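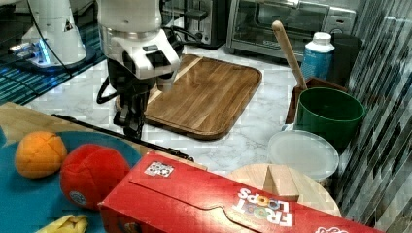
Lempi Koskela has been cooking on the same stretch of counter for 16 years, and for most of that time she says she couldn't find room on it to slice a loaf of bread. Last winter she decided to fix that without remodeling. Her kitchen has no pantry, and the upper cabinets stop well short of the window, so whatever she uses every day has to live out in the open.

"People told me to clear everything off," she said. "I tried it for 2 weeks. I was opening a cabinet every time I wanted salt. Then I put half of it back and started over."

Her rule now is that the marble in the middle belongs to the cutting board. The board is brown wood with a raised lip, and she likes the lip for tomatoes. Everything else goes to the back or to the side.

"I don't put the mail there. I don't put my keys there. My sister does when she visits, and I move them."

The back row took longer to settle. She wanted the utensil holder within reach of the board, and she wanted the toaster oven where the cord would reach the outlet. The holder used to be a tall ceramic crock that tipped over when it had too many spoons in it. She replaced it with a dark wooden one and got rid of half the spoons.

"How many spatulas do you need? I had 8. I cook for two people."

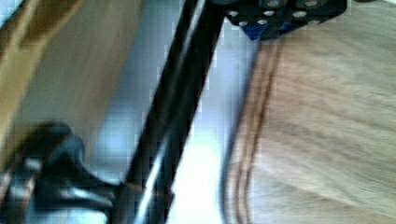

Wood was the next thing she wanted to talk about. Koskela grew up in a house where her father oiled the boards and the spoon handles every February, and she still does it the same way, with mineral oil and an old T-shirt. She doesn't worry much about matching. There is smooth tan wood next to that cool gray-blue in her kitchen, and darker pieces a few feet away, and she says the mix makes it easier to add something later. When a piece gets dull she oils it. When it gets a crack she stops using it for food.

She asked her neighbor Amra Golob, who builds shelves, for advice on the bread box. Golob told her to measure the loaf before measuring the counter.

"I had done it backward," Koskela said. "I had already picked one out, and it was too short for the rye I buy."

The one she ended up with has a drawer, and she had doubts about that. A lid that lifts would have hit the cabinet, and a roll top on her old one stuck in humid weather. The drawer needs clear space in front, so nothing gets parked there.
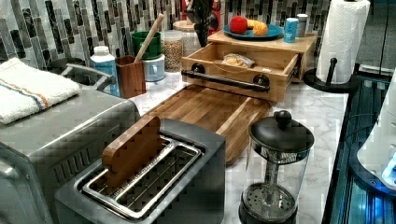 Page last changed: February, 6 p.m.

The drawer pulls out by a black bar handle, and Koskela says the handle mattered more to her than the finish, as she usually has flour on her hands. She leaves bread in its plastic bag inside the box. She has heard the argument that bread should breathe, and she doesn't agree with it for sliced bread.

Grains go in glass jars along the backsplash. She used to write dates on them with a grease pencil and has stopped.

"I can see when it's low. That's the only thing I wanted to know."

She has kept both the two-slot toaster and the toaster oven, which visitors sometimes question. The toaster is for mornings. The oven is for leftovers and for anything with cheese. A folded towel goes on top of the oven when it's off, and she takes it down before she turns the oven on.

I asked what she would still change. She thought about the pot first. It has no place of its own and moves from one end of the counter to the other depending on who washed up.

"I'd like a hook for it, but the wall is tile there and I don't want to drill," she said. "Amra says she can hang a rail from the cabinet. We'll see when she has time."

Interview by Lucie Friesen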